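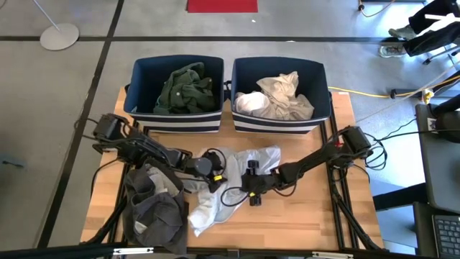
[textiles-list] Re: Sorting bins, darks and lights

From: Jerome Lumanlan
To: textiles-list
Date: October 2025
Subject: Re: Sorting bins, darks and lights

Replying to the list, as the bin question has come up twice.

Lindqvist wrote:

> We are setting up the Dilenness sorting table again and I would like
> to settle the bins before we order more. In August we used open
> plastic tubs. They slid on the table, and small items went to the
> bottom and stayed there.
>
> 1. Fabric or plastic?
> 2. One bin per color group, or one per fabric type?
> 3. Does the white pile need a bin of its own?

1. Fabric. Ours are the striped navy and white ones, plain navy inside. The dark interior is good for light items: a beige or white piece shows up at once. It is poor for dark items. A dark green piece is still readable, but black socks are not. If most of your load is dark, order a pale lining. Flikis sells the bins in packs of 2, and the Hirnlow depot keeps spares.

2. Color group first. Fabric type can be read from the label at the folding stage, when the item is in hand anyway. Sorting by type at the table means turning every collar inside out, and the queue backs up. Our season total was 4,000 items and we did not sort by type at any point.

3. It depends on table space. Cream and beige can share with white if the load is going to a cool wash. For a hot wash I separate them.

Placement: put the bins side by side along the far edge and keep the near half of the table for unsorted pieces. Do not stack garments at the near edge. A heavy piece will hang over and pull the rest down with it.

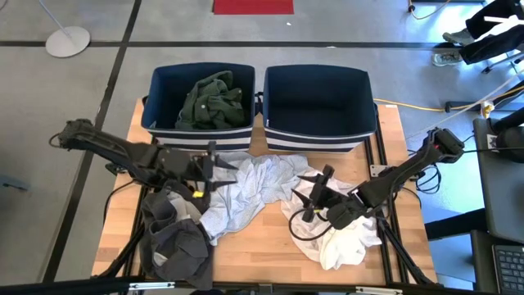
Green in the left bin, right bin empty, the rest still on the table.

Two further points on procedure. Spread patterned pieces out before deciding on a group. A light blue print may have a dark ground on the reverse, and bunched up you will only see one side. Buttoned items go in with the buttons closed. Open plackets catch on knits in the wash.

We empty a bin when it is level with the rim. Past that point the top layer falls into the next bin and has to be sorted again.

I can send the label template if anyone wants it. It prints 3 to a sheet.

Jerome Lumanlan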